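**Dendico opens Norine, a hand-guided teaching program for computer disassembly robots**

*Recordings of people steering robot arms through drive swaps and teardown work will be available to refurbishers and research labs from November*

CARUSO – Dendico today announced Norine, a program for teaching robot arms to take apart and refit used desktop computers. The arms learn from people. An operator either takes hold of the arm and moves it through a job, or steers it from a nearby station with a handheld controller, and every motion is recorded along with video from fixed cameras at the workspace.

The first release contains 600 recorded demonstrations. They cover 14 tasks, including gripping a hard disk drive in its caddy, setting it upright in a fixture, seating it in a drive cage, and pulling memory from a motherboard. Each task was recorded on more than one model of desktop tower, and the towers were used machines taken as they arrived.

Dendico runs a refurbishing line in Caruso and has built fixtures and grippers for its own use for several years. The company began work on Norine after trying to program the same arms by hand. A script written for one tower had to be rewritten for the next, as the drive cages, latches and cable runs were all in different places. Recording an operator on a new model takes one shift.

**How the teaching works**

Dendico uses two methods, and the recordings are labeled by method.

In hand guiding, the arm is set to move freely and the operator leads it by the wrist. The company uses this for large moves, such as carrying a part from the fixture to the case. It is quick to learn. New operators at Caruso were making usable recordings after four hours.

In remote control, the operator sits at a station and the arm follows the controller. This is slower, but the operator's hands stay out of the camera view and fine moves near the board are easier to repeat. Most of the drive and memory tasks were recorded this way.

Failed attempts are kept. If a drive slips or a caddy catches on the edge of the cage, the operator carries on and corrects it, and the recording is marked so that users can include it or leave it out. Dendico's own tests were run with the corrections included.

The fixtures are 3D printed. Drawings for the plates are part of the release, so that another shop can set up a matching workspace before recording its own demonstrations. The plates hold parts in known positions at the start of a task. Towers are laid flat on the worktable with the side panel off.

**Work with Zarkusik**

The recording software was written with Zarkusik, which supplies the remote stations. It stores arm position, gripper opening and camera video on a single clock. Zarkusik will maintain the software and will offer it separately to shops that want to record tasks other than computer work.

Under the agreement between the two companies, operators keep the right to have their recordings withdrawn, and no audio is captured at the stations. 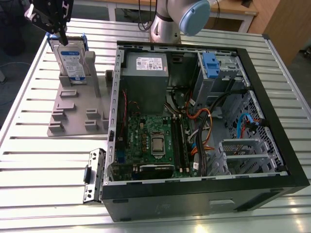 **REFURBISHING AND RECYCLING**

The drive tasks were chosen first. Drives have to be removed, wiped or replaced in nearly every desktop that comes through Caruso, and the same short set of moves is repeated all day. Loose cables remain the hardest part. Power and data leads lie differently in every case, and the release includes 56 demonstrations in which the operator moves a cable aside before reaching for a part.

Norine does not cover laptops or all-in-one machines. Dendico plans to add power supplies and expansion cards next – both are being recorded now.

**Availability**

The demonstrations, fixture drawings and task sheets will be released in November. Research labs may use them at no charge. Refurbishers and recyclers can license them by the year, with setup help from Dendico staff for the first workspace. Shops that send recordings back to the program will receive a reduced rate.

**About Dendico**

Dendico refurbishes and resells business desktop computers and builds the fixtures and tooling used in that work. The company is based in Caruso.

**About Zarkusik**

Zarkusik makes remote control stations and recording software for robot arms used in light assembly and repair.

Press and licensing requests: Norine program office, Dendico, Caruso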